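Questions People Ask Us About the Plondside Handheld Study

May 28, 2024
By Tahira Orakzai

Since we put up the summary of our results, my inbox has been filling with very good questions, many of them the same very good question, so I've gathered the answers in one spot. If yours is missing, write to me anyway — I like getting them.

What were you trying to find out?

Whether a robot policy trained only on demonstrations made with handheld grippers would do better if the person also recorded the view from up near the head. Our earlier policies learned from the gripper cameras alone, and they were fine at grasping and rather hopeless at knowing where the other hand had gone.
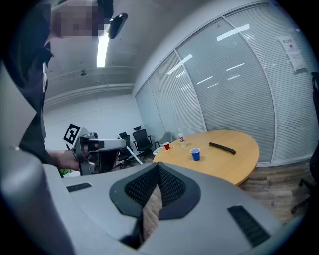
Collecting the Demonstrations

Why a round table and plastic cups?

Cups are cheap, they tip over when you're careless, and everybody already knows how to handle one. The red and blue ones with white rims were in the set from the start, and so was a water bottle. As for the table, Demyd Sydorenko argued for a curved edge early on, as our first policies had learned to line themselves up with straight ones, and I've come around to his way of thinking.

How many demonstrations did you use?

We kept 905 after throwing out the ones where tracking dropped or somebody forgot to start one side (mostly me, I'm sorry to say). Of those, 605 went into the smaller training set that we used for the comparison, and 170 trials on the robot made up the final test.

What are the black and white squares for?

They're fiducial markers, and they let us work out where each gripper is and which way it's turned. With two hands going at once we put them on a cube, so that when one face turns out of sight there's usually another to read.
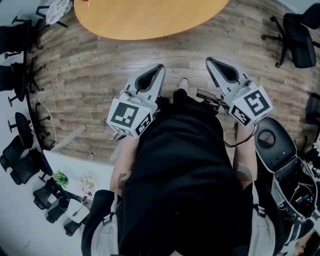 Results and What We Make of Them

Did the head view help?

Yes, on tasks that need both hands, and quite clearly. Passing a cup from one gripper to the other improved the most. On one-handed pick and place we saw no difference we'd be willing to defend, and Albane Chevalier ran that analysis over again in case we'd slipped up somewhere. We hadn't, which was a little disappointing!

Does it carry over to other rooms?

Somewhat. Fouzia Dogar tried the same policy in 6 rooms it had never seen, and it held up well until the lighting got dim. We plan to go back to that in September.

Is it tiring to do?

Your forearms will notice. We ask people to take a break whenever they like, and the careful demonstrations tend to come right after one.

Can I have the data?

Soon, I hope. Khải Âu is tidying up the labels and will post a notice on the project page when they're ready.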